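Visiting Brarnstead: Your Questions

Is Brarnstead doable as a day trip?
Oh, absolutely! The train from Coltik takes 47 minutes, and the old town starts right outside the station, so you can wander straight in.

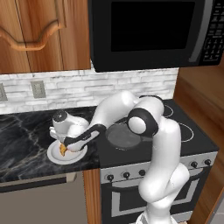

If you do stay over, the guesthouses on Rajan Street are the ones I'd pick – quiet at night and close to the bakery.

When should I come?
August is lovely but busy. Try a Friday morning, when the market is on and the tour buses mostly aren't.

Do I need to book the castle?
Only for the tower, which takes 11 people at a time. The gardens are free, and you can linger as long as you like. 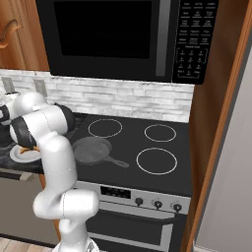 Wear decent shoes, too, as the path up is steep and all cobbles.

Where can I leave my bags?
At the station, until 9 in the evening. Ask for Oisín at the desk – he'll happily mark up a map for you as well.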